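Why do clouds make streaks?
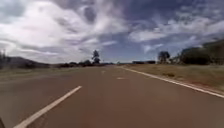 Streaky white and grey clouds over a two-lane road.

Clouds are made of tiny drops of water or tiny bits of ice. Each one is so small and light that it falls very slowly, and moving air can easily hold it up.

Low clouds are mostly water drops. They often look puffy, like cauliflower. Very high clouds are mostly ice, as the air up there is well below freezing. They look thin and wispy. Their name is cirrus, a Latin word for a curl of hair.

What makes the streaks?

Wind does. The wind high in the sky is often much faster than the wind at ground level. When bits of ice start to fall from a cloud, they drop into air moving at a different speed. The ice gets pulled out into a long trail. Many trails side by side look like brush strokes.

Why are some clouds white and some grey?

Sunlight is a mix of all the colours. A cloud scatters all of them about equally, and together they look white. If a cloud is thick, less light gets through to the bottom, so it looks grey from the ground. The same cloud can look bright white from a plane.

Keep a cloud diary

Look up at the same time each day for nine days. Draw the clouds you see and write down their colour and shape. Add an arrow to show which way they are moving - a tree or a roof makes a good marker to watch them against. Never look straight at the sun, even when there is thin cloud in front of it.

Words to know

Cirrus: high, thin cloud made of ice
Scatter: to send light off in many directions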